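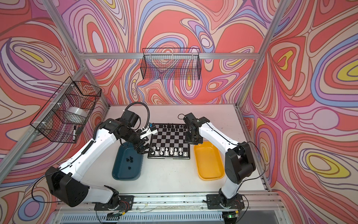

Two robot arms, one chessboard, two trays. Chess pieces are small, knobbly and good practice for tidying up.

Can a robot tidy your bedroom yet?

Short answer: no. Put your socks away.

Longer answer: it depends which bit of the bedroom you mean, how long you can wait, and how you feel about finding a banana in your pencil case.

People have been promised robot helpers for a very long time. Your grandparents were promised them. In films, the robot rolls in, makes the beds, cooks the tea and says something polite. Meanwhile, in real homes, somebody is still on their hands and knees looking for the lid of the butter dish. So what is taking so long?

Why is chess easy and putting chess away hard?

Computers are brilliant at chess. They have been beating the best human players since before you were born. If you play against one on a tablet, it will squash you flat and won't even have the manners to look pleased about it.

But a computer playing chess on a screen never touches anything. Ask a machine to pick up a real pawn and the trouble starts. It has to work out where the pawn is. It has to get its fingers either side of it without knocking over the bishop next door. It has to squeeze hard enough to hold on and gently enough that the pawn doesn't ping across the room. Then it has to let go in the right place, standing up.

You do all that while thinking about lunch.

Look at the robot hands in the picture. Each one is a gripper, a sort of pincer. Your own hand has 5 digits, a squashy palm and skin that can tell a grape from a marble in the dark. A gripper like this is closer to a pair of kitchen tongs. Try setting up a chessboard with kitchen tongs (ask first, and use clean ones). Time yourself. Now try to feel superior to a robot. You may find it harder than you thought.

The yellow tray has nothing in it, and the teal one has a little heap of black pieces. A heap is a nasty thing for a robot. Pieces in a row stand apart, so there is room to get a pincer round each one. In a heap they lean on each other, hide behind each other and roll off when poked. Now think about the floor of your wardrobe.

What can machines do already?

More than you might expect, as long as each machine sticks to its own job.

A washing machine is a robot of a sort, though a very dull one to talk to. It fills itself, warms the water, spins and stops. It can't pick your jumper up off the landing, and it has no idea that the jumper is wool until it comes out fitting the cat.

Robot vacuum cleaners can get round a room by themselves. They are good at crumbs. They are bad at shoelaces, fringed rugs and anything the dog has done, and you should ask somebody who owns both a dog and a robot vacuum about that, but not while they are eating.

Factories and warehouses have had robot arms for years. They weld, paint, stack and pack. A factory is a lovely place to be a robot. The same part arrives in the same spot, the same way up, again and again, and there are no toddlers.

Shops are harder. Imagine a shop in a town called Urkthorpe, with a robot called the Flirkano whose only task is to fill the shelves. It has 2000 things to put out. Tins, no problem: they are stiff, they stack and they don't mind being squeezed. Then it gets to a bag of salad, which is mostly air and changes shape when you look at it. Then eggs. Then a customer moves the beans to get at the peas, and puts them back next to the shampoo. By the time the Flirkano has worked out what happened, it is nearly closing time and a person has done the other aisles.

Why are homes the worst place of all?

Because you live in one.

In a home, things are never where they were yesterday. Cups are left on stairs. Some objects are see-through, like a drinking glass, and cameras can find those tricky to spot. Some are floppy, like a T-shirt, and a T-shirt can lie on the floor in more shapes than anyone has names for. Robots have folded T-shirts. Many of them did it slowly enough for you to grow out of the T-shirt.

Then there is the matter of knowing what counts as rubbish. A crisp packet is rubbish. A crisp packet that you are saving for a collage is art. A person can ask. A robot has to be taught to ask, and taught not to ask 7 times before breakfast.

And mistakes matter more at home. If a robot drops a pawn, you pick up the pawn. If it drops a pan of hot soup, everyone has a bad evening.

So how do robots learn?

One way is to write down every single move: go left, go down, close, go up. That works if nothing ever changes.

Another way is to show them. A person steers the robot's arms through a job, over and over, and the computer keeps a record of what the arms did and what the cameras saw. After plenty of goes, it starts to work out moves for itself. You learned to tie your shoes a bit like that, with somebody's hands over yours, and probably some shouting.

Having 2 arms helps a lot. One can hold the jar while the other turns the lid. It also means there are twice as many elbows to bump into things, so the arms have to learn to keep out of each other's way. Anyone who has shared a bathroom sink with a brother or sister knows how long that can take.

Try it yourself: be the robot

You will need a friend, a scarf for a blindfold, some kitchen tongs, an empty bowl and a few small toys that won't break.

Put the toys on a table. The robot wears the blindfold and holds the tongs. The other person gives the orders, but is only allowed to say left, right, forward, back, up, down, open and close. Get all the toys into the bowl.

Swap over. Then tip the toys into a heap and try again. Expect arguments.

Will it ever happen?

Probably, a bit at a time. A machine that can clear one kind of table may come before one that can clear any table. Beds, stairs and the drawer with all the batteries in it will take longer. Anybody who tells you the exact year is guessing, and that includes grown-ups in smart jackets.

Until then, the best tidying machine in your house has two hands, runs on toast and is reading this page. The socks are still on the floor.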